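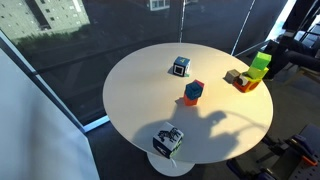

Roxana Chiriac wrote:

> On the recording rate: are you logging the leader arm
> and the follower separately, or just the follower? We
> tried both at Vasiliu. With only the follower positions
> stored, the policy learned to stop short of the cube,
> as the lag between the two arms was missing from the
> data. Also, 590 demonstrations sounds like plenty for
> stacking. How many of them were done by one operator?

Both are logged, at 100 Hz, with the leader positions used as the action and the follower positions as the observation. I agree with your account of the lag. If the operator presses down slightly at the end of a placement, the leader ends up a few millimetres below where the follower stops, and that difference is the only trace of contact in the file. We have no force sensing in the recording at present.

Of the 590 demonstrations, 200 are mine. The rest are split between two other people, unevenly. I did not record the operator in the first batch, which was a mistake, and I have had to work it out from the session times. Please add an operator field before you start. It costs nothing.

The differences between operators are larger than I expected. One of us approaches from directly overhead and descends in a straight line. Another comes in low and corrects sideways just before closing the fingers. Either is fine when replayed. Mixed together, they gave a policy that hesitated above the cube and sometimes closed on air. Training on a single style removed most of the hesitation – I would try that before touching the network.
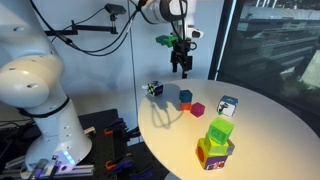 Cube-stacking setup, round table by the window.

On hand guiding: we tried it with the Stotlow controller in July and went back to remote control. Guiding the arm directly gives smoother paths and a new operator needs less practice, but the hand and forearm get into the camera views. You can replay the path afterwards and record the images then, as the Nivetti people do. For stacking this works only if every cube goes back to its starting place, and a replay that knocks the lower cube has to be thrown away.

A few settings, as you asked:

- leader to follower scaling 1:1 for position, no scaling on rotation
- gripper command stored as a continuous value, not open/closed
- episodes trimmed to the first movement of the leader
- failed grasps kept if the operator recovers within the same episode

The last one is open to argument. I kept them so that the policy would see a cube that had shifted after a first attempt. The cost is that it also sees the bad attempt. At the moment I mark the point of recovery by hand and drop the frames before it, which is slow.

Has anyone on the list used the Vonus exporter with two camera streams? Mine writes the timestamps of the second stream relative to its own start, so the images drift against the joint data in longer episodes. I can correct it in a script but would prefer a fix at the source.

More recent messages in this list
Re: Leader arm gravity compensation
Gripper calibration after changing fingers
Re: Re: Episode length and padding
Vonus exporter: missing last frame
Hand guiding with a tool attached

This archive uses cookies to remember your display settings. By continuing to browse you accept their use.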